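Household robots still slow on kitchen chores, Baredlow test finds

Friday, April 24, 2026

A two-armed robot that is supposed to put groceries away got through 3 of its 7 kitchen jobs this week, and that was in a simulated kitchen, where no real dish can break and no toddler walks in.

Baredlow, which sells the control software under the name Rultalik, released the results along with stills from the simulation. The company calls them "a strong step toward the helpful home." Buyers may want to wait for a few more steps.

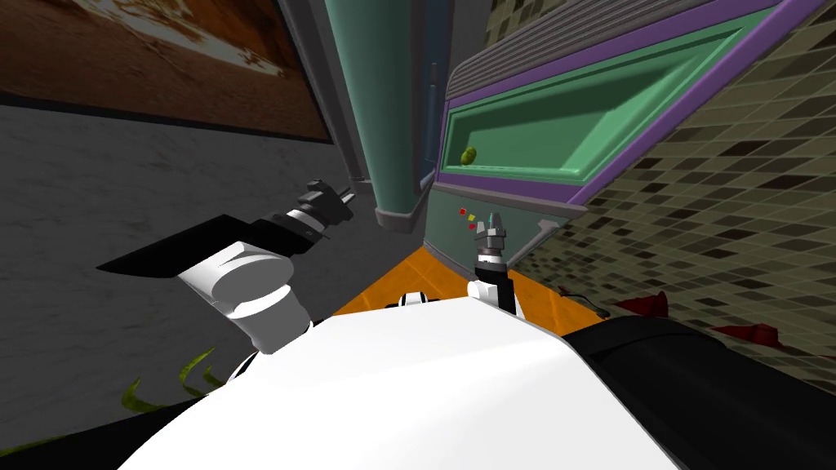

The simulated robot near an open drawer with a small round green object in the tray. Still: Baredlow

The other 4 jobs, among them wiping a counter and closing a cabinet without bumping it, were marked incomplete. Baredlow did not say how long the robot was given for each one, and a spokesperson declined to share the full logs.

"I stock shelves for a living, and I'd be let go with that score," said Kiri Stubbs, a shift lead at the Dalen grocery store, where managers have been pitched a shop-floor version. "They keep telling us next year. They told us that 2 years ago." 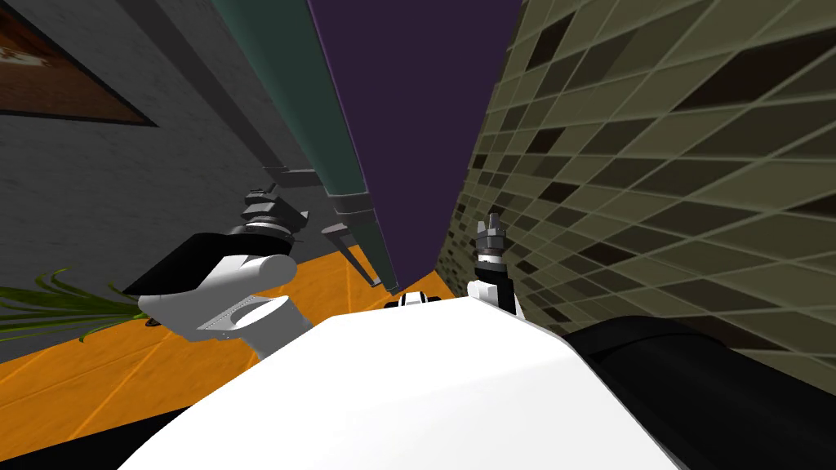

Store owners in Dalen have heard similar promises from Gokon, a rival whose shelf-scanning cart was pulled from the same store after a short trial. Baredlow says it will run the kitchen jobs on a physical machine in June. It has not set a price.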